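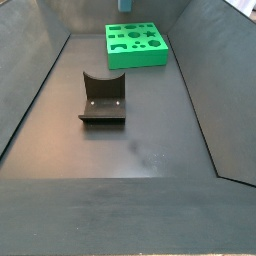 4. Submitting your film through the Pullden portal

Read this section before you pay anything. Pullden is the upload system used by the Zurnton Short Film Festival, and the sales page makes it sound quicker than it is. Set aside an evening.

4.1 Before you start

You need a finished file, a poster, a synopsis of no more than 200 words, and the entry fee of 25 dollars. The portal says it takes "any format." It doesn't. Send H.264 in an MP4 container and save yourself the support ticket.

4.2 Creating the entry

1. Log in and choose New Entry. If you land on the Jiltik sign-up page, go back. Jiltik is a separate paid promotion service and you do not need it to enter.

2. Pick a category. The "Recommended" tag sits on the most expensive one. Read the rules for each category and decide for yourself.

3. Type the running time in minutes and seconds, credits included. The portal fills this in from your file and sometimes drops the end credits.

4. Paste the synopsis as plain text. Text copied from a word processor brings odd characters with it, and the preview window won't show them. The programmers will see them.

5. Choose your premiere status. Any public screening counts, including a free one at a library. A password-protected link sent to cast and crew does not.

Note: The Palamarchuk Prize for first-time directors has its own check box, at the bottom of page 2 of the form. It is off by default. Entries can't be moved into the prize after the May deadline, whatever the chat window tells you.

4.3 Uploading the file

1. Use a wired connection if you have one.

2. Keep the file under 4000 MB. Larger files will upload all the way to the end and then fail.

3. Leave the browser tab open. The "resume later" button has never worked for us on a file of any real size — treat it as decoration.

4. When the bar is full, wait for the word Received. "Complete" means only that the upload ended.

5. Play the film back from the portal, all of it, with sound. Check that the subtitles stay in sync past the halfway point.

Caution: Replacing a file after payment resets the entry to Draft. You must press Submit again. You won't be charged twice, but you won't be reminded either, and drafts are not watched.

4.4 Receipts

Save the confirmation page as a PDF. The email version can take days and leaves out the entry number.

Section last checked against the live portal: 2019-09-22. Menu names may have changed since then.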